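Normen ohne Leser

Wer in einem mittelständischen Betrieb nach der gültigen Fassung einer Arbeitsanweisung fragt, bekommt in der Regel eine Datei genannt, einen Ablageort und eine Revisionsnummer. Ob der Text an der Stelle, an der gearbeitet wird, gelesen wurde, lässt sich daraus nicht ableiten. Die Dokumentenlenkung hat sich in den letzten Jahren auf die Rückverfolgbarkeit der Freigabe konzentriert und die Lesbarkeit weitgehend dem Zufall überlassen. Ich halte das für einen Konstruktionsfehler.

Ein Fall aus meiner Beratungstätigkeit. Bei Trarnwood, einem Hersteller von Dosierventilen, umfasste die Anweisung zur Dichtheitsprüfung 51 Seiten. Davon beschrieben sieben die Prüfung selbst. Der Rest bestand aus Geltungsbereich, Begriffsbestimmungen, Verweisen auf mitgeltende Unterlagen, Änderungshistorie und Verteiler. Die Prüferinnen arbeiteten nach einem handgeschriebenen Zettel, der in der Schublade des Prüfstands lag. Der Zettel war inhaltlich korrekt. Im Audit galt er trotzdem als Abweichung, die 51 Seiten galten als Konformität.

Zulmira Veloso, damals Leiterin der Qualitätssicherung, zog daraus den naheliegenden Schluss und ließ den Zettel zur Anweisung machen. Das Verfahren dauerte bis in den September. Strittig war ausschließlich die Frage, wohin die entfallenden Begriffsbestimmungen verschoben werden sollten. Gegen die Kürzung des Prüfteils hatte niemand Einwände, er blieb ja auch nahezu unverändert.

Gegen kurze Anweisungen wird gewöhnlich die Haftung angeführt. Was nicht geschrieben stehe, könne im Schadensfall nicht als angewiesen gelten. Das Argument ist ernst zu nehmen, es verwechselt aber zwei Textsorten. Ein Nachweis richtet sich an Dritte und darf lang sein. Eine Anweisung richtet sich an die Person, die den nächsten Handgriff ausführt, und muss in der Zeit lesbar sein, die dafür zur Verfügung steht. Beides in einem Dokument zu führen, spart eine Dokumentennummer und kostet die Wirkung.

Rodrigo Abreu hat in einem Vortrag bei Stukthorpe die Gegenposition vertreten: Die Trennung erzeuge doppelte Pflege und damit Widersprüche zwischen den Fassungen. Für Papier und Dateiablage trifft das zu. In Redaktionssystemen wie Plasisix, die Textbausteine einmal verwalten und in mehrere Ausgaben übernehmen, entfällt der größte Teil dieses Aufwands. Übrig bleibt die Entscheidung, welcher Baustein in welche Ausgabe gehört, und die nimmt einem kein System ab. Sie setzt voraus, dass jemand die Tätigkeit kennt.

Daran fehlt es häufiger als an Software. Anweisungen werden in Abteilungen verfasst, die vom Arbeitsplatz einige Türen entfernt liegen, und von dort aus erscheint jeder Schritt gleich wichtig. Am Platz ist das anders. Von zwanzig Schritten sind die meisten durch Werkstück und Vorrichtung bereits erzwungen, erklärungsbedürftig sind vielleicht drei – Anzugsreihenfolge, Wartezeit, Ablesepunkt. Ein Text, der diese Schritte nicht heraushebt, informiert schlechter als der Zettel.

Ich plädiere daher für eine einfache Regel in der Freigabe. Vor der Unterschrift führt eine Person, die am Text nicht beteiligt war, die Tätigkeit allein nach dem Text aus. Bei Obura geschieht das seit der letzten Umstellung jeden Freitag, angesetzt sind 13 Minuten je Dokument. Reicht die Zeit nicht, geht der Entwurf zurück. Die Rückläufe der ersten Wochen betrafen überwiegend Verweise, denen man hätte folgen müssen, um überhaupt anfangen zu können.

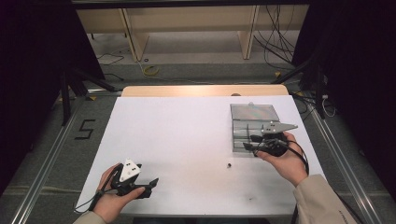 Für bestehende Bestände empfiehlt sich ein schrittweises Vorgehen, beginnend mit den Anweisungen, zu denen inoffizielle Notizen kursieren. Diese Notizen sollten eingesammelt und ausgewertet werden, ohne ihre Verfasser zu belangen. Wo keine existieren, ist entweder der Text brauchbar oder die Tätigkeit so eingeübt, dass eine Überarbeitung warten kann.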